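FOR IMMEDIATE RELEASE

Prurik opens bookings for Jistach home tidying service

Friday, May 3, 2019

Prurik today opened bookings for Jistach, a robot tidying service for ordinary front rooms. Two arms, one visit, furniture stays where it is. Homes in Kahsay first, other areas to follow when we have the vans.

What you get. A robot is brought to the door, set up in one room and taken away again at the end of the visit. It goes for the small stuff: cups, wrappers, odds and ends left on tables and the floor. No hoovering, no windows, no stairs. An operator stays in the house the whole time and can stop the arms with one button.

Visits come in packs of 4, to be used within five months of booking. One room per visit. Customers can swap rooms between visits but please tell us the day before, the operator needs to know what furniture to expect.

"People kept asking us if they had to tidy up before it came, which rather defeats the point," said Mi-kyung Bang, head of home services at Prurik. "Leave the room as it is. Coats on chairs, whatever. We would rather see it on a normal day."

Trial visits began in March. Over the trial the arms made 1,557 pick-ups in lived-in homes, and the team used these to change how the grippers come in over low tables. Shiny tabletops were the hardest bit. Reflections confused the early software, and polished wood is in a lot of the living rooms we were asked into. The new version slows down near a glossy edge and takes a second look before closing its fingers.

Fuad Tamiru, who ran the trials, said the next job is soft things. "Cups are fine. Socks are still a pain. We are not going to promise laundry untill it works."

Jistach is sold direct by Prurik and, from later this year, through Hurnness stores. Existing trial homes keep there places in the queue. Prices on request, depends on distance and room size. Booking line open weekdays and Saturday mornings.

Picures for editors, free to use with credit to Prurik:
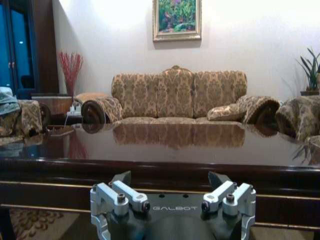
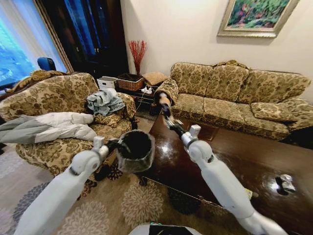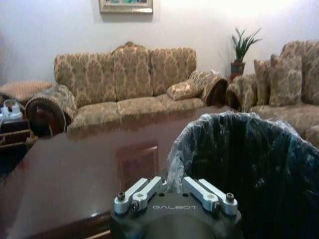 Living room with damask sofa and dark polished table, seen from the robot.

Sumeya Moges said she would book again but wanted shorter gaps between visits, and asked wether two rooms could be done on the same day if the second one is small. She also thought the operator should ring ahead, as the doorbell at her flat is easy to miss.

Press contact: Ksawery Michalski, Prurik press desk. Interviews by phone, mornings best.

ENDS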